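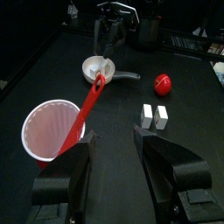 A red cup and a black tabletop.

Second batch of elderberry cordial this year, and the first one I would make again without changes. Notes follow, mainly for my own use next October.

The berries came from the hedge along the Trunholm path. Net weight after stripping was 3595 grams, from three bags. I strip with a fork over a deep bowl, then float the berries in cold water. Green ones and bits of stem rise to the top and get skimmed off. Two rinses were enough. All stems have to go, including the thin ones, and the berries must be cooked before anyone eats or drinks them.

Last year I used a steam juicer. It gave a clear juice but a thin one, and the lower pan ran dry once. This time I put the berries in the big pot with a cup of water, brought them up slowly with the lid on, and held a simmer for 20 minutes. I pressed them lightly with a potato masher at the halfway point. Heavy mashing breaks the seeds and the result tastes of them.

The pulp hung in a cloth bag overnight. Yield was 3233 grams of strained juice, counting the water I added and a short second pressing in the morning. I kept the second pressing apart until I had tasted it. It was slightly bitter but fine once mixed in.

Sugar is where I changed the most. The recipe in the Felen booklet calls for equal weights of sugar and juice, and that is too sweet for me. I went to 60 percent by weight and added the juice of four lemons, six cloves and one stick of cinnamon. The spices went in for the last ten minutes only. At this sugar level the cordial does not keep on a shelf. Mine goes in the refrigerator for the first two weeks and in the freezer after that, in plastic bottles with an inch of headspace.

One bottle was set aside as a control, with no spices. It holds 418 grams and is marked with tape. 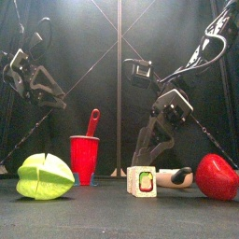
Serving

One part cordial to six parts water is the base mix. With hot water I use one to five, and a slice of lemon. It also works over plain yogurt, undiluted, a teaspoon at a time.

The Strebel thermometer read three degrees low in boiling water, so any temperatures in last year's notes should be corrected by that much. I have put a label on the case.

Still to test: half elderberry and half apple, using the windfalls from Rekcombe. The apples there are sharp enough that I may be able to drop the lemon. There are 107 grams of frozen berries left over, too few for a trial, and they will go into a crumble.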